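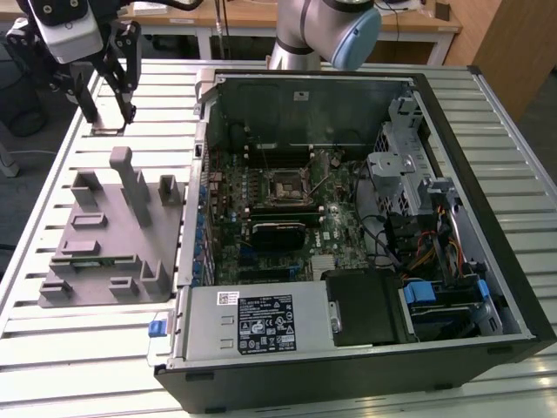 Tower open on the slatted table, gray printed fixture beside it.

Oct 9, 2023

Tape room, Clitdale reels, continued.

Reel 253 plays! All the way through, no squeal, and it's the choir reel with the long accordion piece on the end that Sobia has been asking after since May. I'm writing this up while it's fresh because I did several things in a different order from last time and I want to be able to do it the same way again.

State of the reel when I opened the box: polyester, back-coated, wound tails out, which I wish everybody had done. Light powder on the bottom flange. Edge a bit uneven in the outer third, a few popped strands, no smell of vinegar. Leader at the head has gone the color of tea and the splice behind it let go the second I lifted it. Box says "Lo Valley singers, hall" in blue pencil and under that something in ballpoint that Inès reads as "second evening" and I read as "second reel." We've agreed to put both in the log with question marks.

I hand-wound the first couple of turns over a bit of white pellon and got brown on it straight away, so into the oven it went. Rafia's low program, the long one, with one flip at the halfway point. Then out and left in the box overnight with the lid ajar. Last time I was impatient and threaded a reel that had only been sitting for a short while after lunch, and it was fine for the first song and then started dragging. Overnight from now on. Put that on the wall chart.

Machine prep. The Valanus deck had its heads cleaned and demagnetized before anything else got near it. I went over the guides twice since the left one always has something hiding on the underside. Swab came away clean the second time. Pinch roller feels good, still grippy, no shine.

Alignment, from the cal tape:

1000 Hz for level. Left channel was reading slightly hot against right, trimmed it on the playback card. Only needed a touch. Somebody had moved it, and I think it was me.

Azimuth by ear first, then on the scope. With the highs summed to mono you can hear it come into focus like a lens, and I will never get tired of that. The scope agreed with my ears to within a hair, so I left it where the scope wanted it and then changed it anyway once the real tape was on (see below).

3000 Hz for speed and flutter. Speed was dead on. Flutter a bit worse at the start of the cal tape than in the middle, same as every week, and Csaba thinks it's the supply side tension when the reel is full. He has a spring he wants to try. Yes please, but after the Clitdale reels are done, I don't want to change anything halfway through a collection.

Now the good part. The box has no speed on it. I guessed seven and a half from the length of the program and it sounded right to me, women's voices sitting where you'd expect. But Tahira came in with her coffee, listened for one verse and said "they're sharp." I said choirs go sharp. She said choirs go flat, and that anyway the accordion was sharp too, by the same amount, and accordions don't get excited. So we went looking for hum. There's a lovely fat one under the quiet bits between songs, from the hall lights or a bad ground on the recorder, who cares, and it came out above where mains hum ought to be. The machine they used was running slow when they recorded. I nudged the varispeed down until the hum landed in place and the accordion dropped right onto pitch with it. Tahira just raised her cup at me and left. I was grinning for an hour.

Note for the log: hum drifts a little over the reel. It's slower at the beginning than at the end, so probably a battery or spring-ish portable, or a voltage sag in the hall. I did the transfer at one fixed setting, the one that fits the middle of the reel. We keep the raw capture like that and any correction for drift happens on a copy, with the hum as the reference. Csaba says Orkenent can track it automatically. I've only used Orkenent for click maps and would love to see that work. If it follows the hum through the loud passages I'll bake him something other than tape.

Azimuth again. The recording head on their machine was leaning compared to our cal tape, which is normal for a portable. I found the brightest spot on the sibilants in the second song, wrote down the screw position, ran the transfer there, and put the screw back afterward. PUT THE SCREW BACK. I've written it on tape and stuck it on the head cover too.

Track layout: I threaded it expecting full track and heard a ghost. Very faint, backwards, under the quiet intro. First thought was print-through, but print-through isn't backwards. Developer on the end inch of the tape showed 2 tracks, one each direction, with the second one recorded much lower. So there's another side nobody had on the list. Flipped it and it's a man talking, close to the mic, reading out names. Sobia thinks it may be a roll for the harvest supper. There's a dog. It runs for maybe a third of the reel and then stops in the middle of a name. I've captured it as its own file and not tried to clean it.

There is genuine print-through as well, on the choir side, mostly before the loud entries. Because the reel was stored tails out the worse echo falls after the sound, where the hall covers it. I fast wound it end to end and back once before playing, the way Rafia showed me, and I believe it took the top off the pre-echoes. I can't prove it without a before, and I don't want to run a freshly baked tape again only to satisfy myself. Next time there's a reel with the same trouble, and it's in sturdier shape, capture a minute before winding and a minute after. I'd like to know.

Splices. Replaced the head leader, and redid the one between the third and fourth song, where the old adhesive had oozed and stuck to the next layer. Talc on a soft brush, very little of it. The rest held. There's one splice in the accordion piece that is a true edit, somebody cut out a phrase, and it's a beautiful cut, a steep diagonal, you can't hear it at all unless you know. I left it entirely alone. Whoever did that had a good blade and a steady hand and I'd have liked to meet them.

Levels: peaks comfortable, no clipping, loudest thing on the whole reel is the applause. Somebody near the microphone claps slowly and hard, offbeat, after every number.

Things that went wrong:

Started the first capture with the wrong input selected and recorded a very high quality file of nothing. Caught it before the tape moved far.

Take-up reel was the one with the bent flange. It ticks. It's been put back on the good shelf at least twice, so I've drawn a big X on it in grease pencil.

Forgot to photograph the box before I slit the old label tape. The label is intact but the shot with it in place would have been nicer. Box first, always.

Ran out of the wide leader in white and used the yellow. Logged.

Sobia and Inès listened to the choir side together at the end of the afternoon and picked out verses. Inès has the words to the second song in a printed collection but the third verse on the tape isn't in it, and she's very excited, and so am I, although I can't follow a word of it. Sobia could make out most of it and says it's about a ferry across the Lo that leaves without the bride. There's laughter in the hall at the last line. You can hear one person get the joke slightly ahead of the rest.

I've asked if she could write the verse down with the time on the file next to it. I'd like that to travel with the audio from here on, in the same folder, in plain text.

To do:

Order white leader, and more pellon.

Ask Rafia if her low program is all right for the thinner stock in the next box. The reels in there are the long-play kind and I'm nervous about the edges.

Two of the next batch smell of vinegar. Those are acetate and they do NOT go in the oven. I've put them on the separate shelf with a note. Check the rest by holding the pack up to the light.

Csaba to try hum tracking on a copy of the choir side.

Go through the other Clitdale reels we called full track and look at the ends with developer. If there's one hidden second side there may be more, and I'd hate to send a reel back with half of it unheard.

Azimuth screw is back at cal position, checked with the tone after the last pass. Heads cleaned, covers on. 253 wound tails out, new box, old box kept flat in the folder with the paper insert.

Leaving the speaker patch in for Tahira, she wants the accordion piece once more tomorrow morning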